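Memley Help Desk
Ticket 400: Seed jars will not stay in order on the two-tier rack
Category: Shared spaces / Garden supplies
Priority: Low (submitted as Urgent)
Opened by: Lilian Kaijage
Status: Open, pending labels

Problem as reported

"The seed rack is a mess again. I went looking for lettuce and came back with something leafy that was not lettuce. Please fix the rack."

Notes, first visit

The rack is fine. I want that on record, as this is the third ticket in which the rack has been accused. It stands level, both tiers are firmly in, and it has never once put a jar back in the wrong place by itself.

The trouble is the system, which was written in December and which lives on a sheet inside the cupboard door, where it can be consulted by anyone already looking for the sheet. It says greens go on top, everything else goes below, and labels face out. It does not say what to do with a jar that is green on the label and something else inside. We own several of those.

Checked the jars against the sheet before moving anything.

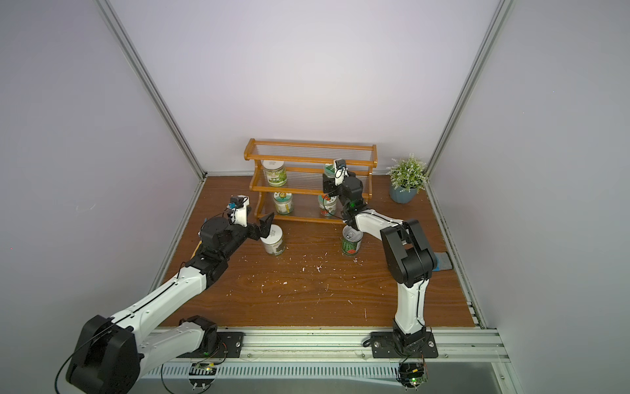

Two tiers in use, plant to the right of the rack.

The white specks on the tabletop have been raised in a separate ticket, also by Lilian, also Urgent. I have merged it with this one. Whoever goes next can bring a brush.

Tried: swapping the tiers, so that greens sit on the bottom where short people and tall people are equally inconvenienced.
Result: two complaints before lunch, one of them mine.

Tried: alphabetical order.
Result: abandoned. Some of the labels are in Chinese, some lean on a picture, and we could not agree whether kale is filed under K or under "lettuce, sort of."

Tried: taking the jars off the top tier and putting them back one at a time, checking each against the sheet.

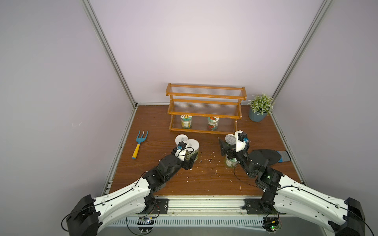 It's slow going, but it is the only method so far that has produced an argument I could settle. The rule we landed on is that the label decides. If the label shows a leaf, the jar is a green, whatever anyone remembers pouring into it last season. Obura objects to this on principle and has been invited to write a better sheet.

The hand fork does not belong on the rack table under any version of the system. It has a hook. The hook is 7 steps away.

Update, Feb 3, 2025

Lilian asks whether tall cans count as jars. The sheet is silent. My ruling is that they go at the end of a row until someone measures the gap between the tiers, a job I have now assigned to myself twice.

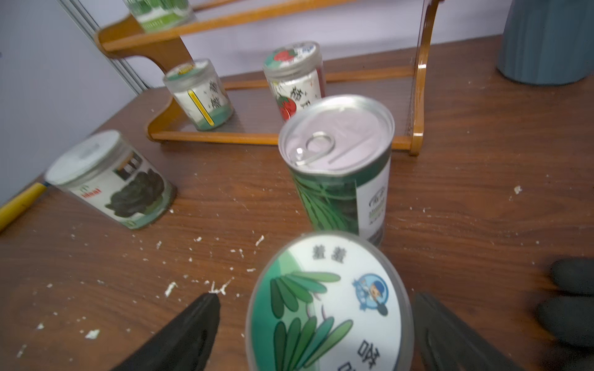 Stastari Indoor Garden Club, Stores and Supplies

Further to the above, please read the lid as well as the side. Several lids carry a good clear picture, and a jar lying down is much easier to identify from that end.

Outstanding:
- Brush the tabletop.
- Print the sheet larger and move it to the outside of the cupboard door.
- Order stickers. Elen sells them in packs of 200, so we should be covered for our handful of jars until retirement.
- Measure the gap. (Me.)

Requester has changed priority from Low to Urgent.
Help desk has changed priority from Urgent to Low.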